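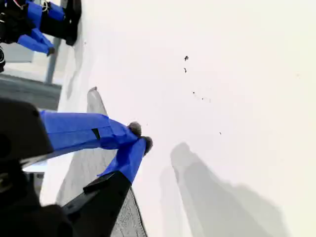
Corum two-arm kit, trial unit – acceptance check, Temville, 4 Aug 2019

Finger tape: creased, folded. PASS, retape at 257 hours.
Fingertip pads: seated. PASS.
Cable loops, second arm: tie back before full-reach test. OPEN.
Work surface: dark specks. Wipe down, recheck.
E-stop: both arms halt. PASS.
Grip force: 13 N, limit 36 – Renaud to confirm the limit in writing. HOLD.

2 comments | 0 shares
© Skastetti Inspection | Contact | Back to top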